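Does Listening to Mozart Make You Smarter?

Maybe a grown-up has told you this one. Put on some Mozart, they say, and your brain gets better at math. There are CDs for babies that promise it. There are apps that promise it, too.

It sounds wonderful. You lie on the rug, the violins play, and you get cleverer without doing a thing. When something sounds that easy, it is a good idea to ask a few rude questions.

Where did the idea come from?

In the 1990s, some scientists asked college students to do a few puzzles. The puzzles were about shapes, such as guessing what a folded and cut piece of paper would look like when you opened it up. Before the puzzles, the students either listened to a Mozart piece for two pianos, listened to a relaxation tape, or sat in silence.

After the Mozart, the students did a bit better on the shape puzzles. The good effect was gone in less than half an hour.

Now look at what that study did not say. It did not say anything about babies. It did not say anything about math tests, spelling, or getting smarter for good. It was a small group of students, one kind of puzzle, and a short time. Newspapers squeezed all of that into a headline, and the headline is the part people remembered.

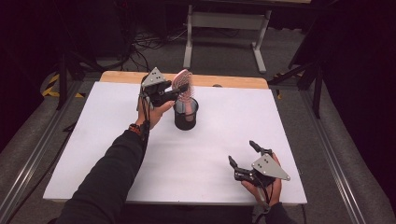 So was the study wrong?

Other scientists tried it again. That is what scientists are supposed to do when they hear something surprising. Some of them found a small effect, and some found none at all.

Then a few people had a clever thought. What if Mozart wasn't the important part? They tried other things that people enjoy. In one test, students who liked a spooky story did better after hearing the story. In another, children in school did well after hearing pop songs.

It seems that being cheerful and wide awake helps you with puzzles for a little while. Mozart can do that, if you like Mozart. If he makes you sleepy, he probably won't help much. A silly song might work just as well, and so might running around the yard.

What about learning to play?

This is a different question, and people mix the two up all the time. Listening is one thing. Practicing the cello for years is another.

Children who take music lessons often do well in school. That part is true. But be careful! Suppose you noticed that children who own skis are good at swimming. Would you say that skis teach you to swim? Of course not. Perhaps their families can pay for skis and for swimming lessons.

Music lessons can be like that. They cost money. Somebody has to drive you there. Children who stick with the violin may be the sort who stick with homework as well. To be fair, you would have to pick children by chance, give lessons to half of them, and see what happened. Scientists have done some of this, and the answers don't all agree. Some studies found a small difference and others found nothing you could be sure of.

Learning to play does change one thing for certain: you get better at playing.

Try a test of your own

You will need a friend, a music player, and a book of mazes or number puzzles.

Do one puzzle after two minutes of music you like. Do another, just as hard, after two minutes of quiet. Have your friend time you and write down both times. On another day, switch the order and do it again with new puzzles.

Why switch? You might be faster on the second puzzle only because you have warmed up.

Did you come out faster with music? Good, but don't call the newspaper yet. You tested one person. In a study of 500 people, one person having a bad day hardly matters. In a study of one, it matters a lot. 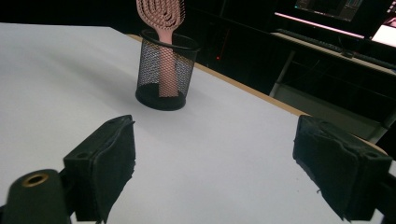
Nuria Carretero

Questions to ask next time

When somebody tells you that music, or juice, or a special pillow will make you smart, try these.

Who was tested? Were they people like you?

How long did it last?

Is somebody selling something? The people who make baby CDs would like you to buy baby CDs.

Did anyone else try it and get the same answer?

You can ask them politely. You may still get a funny look.

As for Mozart, he wrote his first little pieces when he was five, and he wrote some good jokes into his letters, too. He didn't write any of his music to raise your math grade. Listen to it if you like how it sounds. Start with one of the horn concertos, and if it bores you, turn it off and try something else.

Words to know

Effect: a change that something causes.

Study: a careful test done to answer a question.

Concerto: a piece of music, usually for one main player and an orchestra.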